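3.2 Surface temperature and glare at seated workstations

The second part of the survey dealt with the work surface itself. Earlier work in this series (Martens, Section 2) treated only the luminaires and left the table tops out, although a large share of the complaints recorded at Fludmont concerned the tops and not the lamps. Staff reported tired eyes late in the shift, and several had covered part of their bench with paper or cardboard.

Measurements were taken at 28 workstations on 2 floors of the Fludmont building. Each station was measured in February, under overcast sky, with the blinds fully lowered and the ceiling lighting at its normal setting. Luminance was read at 20 cm intervals along the center line of the top and again along the edge nearest the seat. The meter was held at seated eye height on a fixed stand. After removal of readings taken while a worker was still at the bench, 1296 values remained.

Tops were sorted into light, medium and dark finishes by comparison with a gray card. The dark finishes were mostly those supplied with the Jitier benches; the light ones came from an older order and had worn unevenly. Wear was not scored. In hindsight it should have been, as the front edge of an old light top can be a good deal shinier than its middle, and the two lines of readings differ for that reason.

Light tops gave the more even field. Dark tops gave lower average luminance but stronger contrast between the surface and any pale object standing on or beside it – paper, trays, instrument housings. Where a single directional lamp was used, hard shadows fell on the pale objects themselves, and workers described these as more distracting than the brightness of the lamp. Figure 4 gives a rendered view of a long dark top with light-gray equipment at its far end.
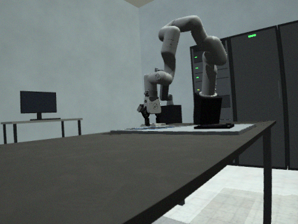

Figure 4. Light-gray equipment and a long dark work surface (computer rendering).

Should a dark work surface be replaced if the lighting cannot be changed? Only where the task involves long periods of looking back and forth between the surface and white paper; for other tasks a matte mat under the paper is enough.

The mats tried at the Fludmont site were the Flulto type in medium gray. They were fixed at the corners and left in place for the rest of the survey. Two stations on the upper floor were left without mats at the request of the staff, who found that the corners caught their sleeves. These stations were kept in the luminance data but dropped from the comfort ratings.

Surface temperature was logged at the same points with the contact probe described by Fogh. No link with finish was found, and the values are not discussed further – the floor heating under the east row makes any comparison between rows doubtful.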